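The Drawer Diary

December 2018
by Alasdair Lennox 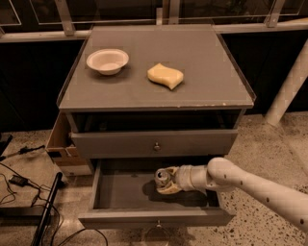
The arm with the can in the bottom drawer.

I came home with my ears ringing and my knees sore from crouching on that terrazzo, and I'm writing this at the kitchen table with a plate of toast because I forgot supper again. I promised myself back in March, when the college let me take on the student robotics project for a second year, that I'd keep up this diary so the students could look back on it. I've done a pretty poor job of it, I'm afraid, but tonight I want to get a few things down while I still have them straight in my head.

The task is the one the students picked themselves, and I still love it. They call it Tidy Up. The arm has to deal with the things on and in a little gray nightstand, using the drawers the way a person would. It sounds like nothing at all! Any four-year-old would be done before you finished asking. But we've been at the bottom drawer for weeks now, and I have grown strangely fond of that piece of furniture, chips and scuffs and all. It's had more attention this semester than anything I own.

Catterall (the team named the arm program after a street one of them grew up on, and I've given up trying to get them to choose something more serious) has always been fussy about the soda can. The sponge is forgiving, because you can grab a sponge badly and still have hold of it. A can is smooth and round and it wants to roll, and if the fingers close a little high it squirts out like a bar of soap. So tonight was mostly cans. We did 16 tries with it lying on its side in the lower drawer, and I wrote each one in the green notebook, which is now so full that I'm writing up the margins. The running total for the project, sponges and bowls and everything, stands at 1,074. I read that number out loud and got a small cheer and one groan.

The yellow sponge is the wavy one, by the way. We had a plain square one to start with and the students got bored of it. The bowl hasn't changed.

What I want to remember most is the argument, because it was such a good one. Half the group wants the top drawer pulled out properly before every run, so that the arm always begins from the same place. The other half says a real bedroom has drawers left any old way, open a crack or hanging right out, and that the whole point is to cope with it. They went back and forth for a good twenty minutes, very politely, with drawings. I kept my mouth shut, which those who know me will find hard to believe. In the end they agreed to run it both ways and compare, and they divided up the work without a single word from me. I drove home feeling about ten feet tall.

Things to see to before next time. The knobs need tightening, and I must bring my own screwdriver and stop borrowing the good one from the physics lab. The cables on the floor want taping down along the left side, as I have said at every meeting and then not done. Somebody needs to write up the grip settings in plain words for the ones who'll join us after the break. And I have to answer the people at Drelum about the showcase, who have now asked me 2 times, very nicely, whether we're bringing a table or need one.

I don't know yet if we'll be ready for the showcase. I go back and forth on it myself. The younger ones are desperate to go and I'd hate to hold them back over a soda can. I think I'll ask them all to vote after the comparison runs are in, and I'll bring the cinnamon cookies that evening, whichever way it goes.

The toast has gone cold. Bed now, and the screwdriver is by the front door where I'll trip over it.

Last updated: December, end of term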